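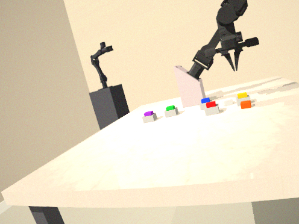 Última modificación: 10/5/25

Llevo 21 sesiones con Vernport, el simulador de Gesgate para recoger demostraciones. Los bloques de colores sobre sus bases grises se distinguen de maravilla, salvo la pieza blanca, que casi desaparece en la mesa. Mi política de agarre ya le tiene manía.

Exportar va bien; repetir un episodio exige cinco clics y cierta fe. El manual, de Anatole Vasseur, despacha las etiquetas en dos párrafos. Le doy un siete y sigo grabando.

Compartir (10) · 2 comentarios
Contacto · Volver arriba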